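How to Run a Key-Sorting Test on a Two-Finger Gripper

Picking up keys is a good chore for finding out what a home or shop robot can do today. A key is thin, it slides, and it usually comes attached to other things. People do it without looking. Machines still have trouble with it, and the test below will show you where yours stands. The steps are the ones we use at Kostamthorpe, and they should work for any arm with a wrist camera.

What you need

One arm with padded or textured fingers. Keys with plastic tags in different colors. Thin split rings and something to hold them, such as a metal organizer. A flat table that does not wobble. Set aside 90 minutes for a first run, most of it for setup.

Step 1. Check the finger tips

Close the gripper on nothing and look at the gap from the side. The tips should meet before the wider part of the fingers does. Foam gives a better hold on round or uneven objects, but it also hides small ones from the camera, and worn foam will catch on a ring and drag it. Trim loose fibers with scissors or replace the pad.

Step 2. Start with a hanging grip

Do not begin with keys lying flat. Put the rings in the fingers by hand, close the gripper, and raise the arm 50 mm above the table. Let the keys hang below the grip and wait until they stop swinging.

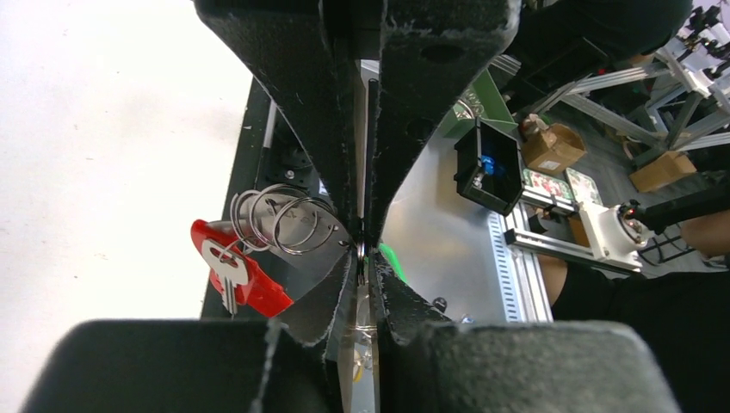

Hold for ten seconds, then move the wrist through its normal range at low speed. If the rings slip, add a little closing force and repeat. Stop adding force if the foam starts to fold over the rings — at that point the grip looks firm to the software but lets go as soon as the arm turns.

Step 3. Move to the table

Lower the keys and open the fingers slowly. A fast release throws the rings, and the next pick starts from a tangle. Back the arm off until the wrist camera can see the whole organizer. If the detector runs on color, check that it finds each tag before you go on. Bare metal on a bright table is much harder for it than plastic, so use the tags to locate the keys and plan the grasp from there.

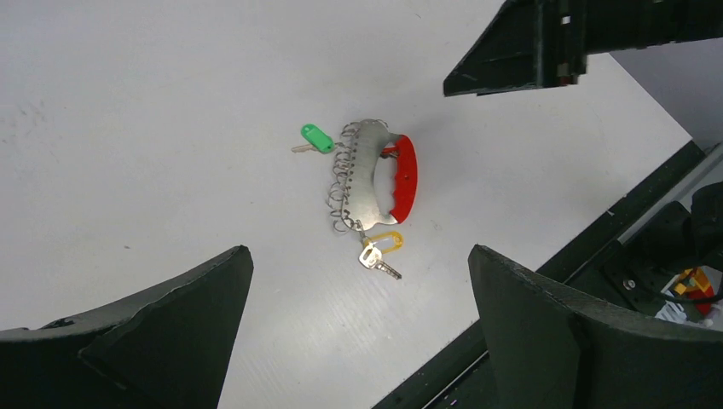 Key organizer on the white tabletop, with a green tag at the upper left and a yellow tag at the bottom.

Step 4. Pick by color

Ask for one color at a time. Aim for the tag and not the blade. Approach with the fingers open wide and come down straight. Count a pick as good only if the requested tag ends up between the fingers and stays there for 3 seconds. Dragging the organizer across the table is a miss, even if the key comes up in the end.

Step 5. Log everything

Write down the color, the approach angle, and the result, including the tries where you had to step in. We score on the Sendden sheet, which has a separate column for tangled rings. A full set is 224 tries. A shorter set is fine for comparing two pads, but keep the lighting the same for both.

What the results mean

An arm that passes Step 2 and fails Step 4 is common. Holding keys is mostly a matter of padding and force. Choosing one out of a cluster takes good sight and a plan for what the other keys will do when the first one moves. For now I would trust a machine with single tagged keys on a hook board and leave a full ring to a person.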